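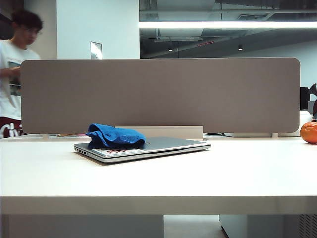

Student Projects > Reports > Hardware on Test

Home Projects Reports People Contact

Wiping the Lid: A Term with the Heludik Desk Kit

Blagoje Berisha
December 15, 2019

1. What I was asked to do

The Heludik is a small robot arm sold as a kit to offices and teaching labs. Its maker, Vovano, says on the box that it will "take care of the everyday". My project was to take one everyday thing and see how much care it got. I picked wiping a closed laptop with a microfibre cloth. My supervisor thought this was too easy. I thought so as well, and said as much in my proposal, which I have since been asked not to edit.

The kit costs 1519 euros with the wrist camera and the basic gripper. For that you get the arm, a clamp, a power brick, a licence for the Kos teaching software and a manual translated by somebody with a great love of the word "herewith".

2. Setting up

The manual allows an afternoon for setting up. I allowed a day and used two. Most of the first went on the clamp, which is made for a desk with a thin edge and regards a thick one as an insult. The second went on Kos, which would not find the arm until I had updated it, and would not update until it had found the arm. The support desk at Vovano answered politely within a few hours and told me to hold down the reset button while plugging in the cable. You need three hands or a patient friend.

Calibration was much better. You move the arm by hand to a few points, press a key at each, and that is that. I would happily have paid extra for a clamp designed by the same people.

3. The task

I split the job into four steps: find the cloth, pick it up, drag it across the lid, let go. The cloth was left crumpled on the laptop at the start of each run, as a person would leave it. The manual recommends that cloths be "presented flat". If I could rely on people to present cloths flat I could probably rely on them to wipe their own laptops.

Runs were grouped into sessions, and I did 9 sessions between October and the end of term. After each one I wrote down what the arm did, what I had changed and, in a column my supervisor asked me to remove, how I felt about it.

4. What the arm sees

The wrist camera is the best part of the kit and also the source of most of my trouble. Close up, a blue cloth is mainly blue. The folds give the software something to work with, but it has to decide which fold is an edge worth pinching and which is only a shadow with ambitions.
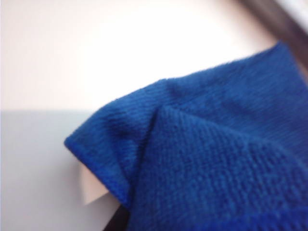

Student Project Reports, Vol. 2, p. 9

A view like this one is a fair test. The rounded edge stands out well against the grey surface, and a person would go straight for it. Kos is tempted by the crease in the middle, where the blue is darkest and the contrast inside the cloth is strong. It is also interested in anything pale and pointed, such as the little white corner showing under the fold. In my early sessions I let the software choose its own grasp point and it chose creases whenever it could. Pinching a crease tends to lift a small tent of fabric and leave the rest of the cloth where it was.

The fix was dull. There is a setting called "edge preference", three menus down, which comes switched off. I switched it on. I also told Kos to ignore any region that did not match the colour of the cloth. Grasping got noticeably better after that, and the notes for that week are almost cheerful.

5. Wiping, such as it is

Once the gripper has a decent hold, the dragging goes smoothly. The arm is slow but steady and presses lightly, so I never worried for the laptop. Its weakness is the ends of the stroke. It stops short of the edge of the lid every time, with the air of someone hoovering round a sofa. Raising the stroke length in Kos helps until the cloth goes over the side and takes its time coming back.

I also tried the Purkalard soft fingertips, sold separately. They grip cloth better than the hard ones supplied and pull off in your hand if you tug them. I would buy them again and keep the spares in a tin.

6. Would I recommend it?

For teaching, yes. The arm is sturdy, the camera is good, and a student will learn a lot about fabric, most of it against their will. For cleaning an office, buy the cloth.

If the department keeps the kit, I suggest the following before the next student gets it:

- turn on edge preference and write down where it is
- replace the clamp
- save the calibration under a name other than "test"

7. Still to do

Refolding the cloth afterwards was in my proposal as an optional extra. I have moved it to future work, where it can be somebody else's optional extra. The session notes and Kos settings are in the project folder, feelings column included.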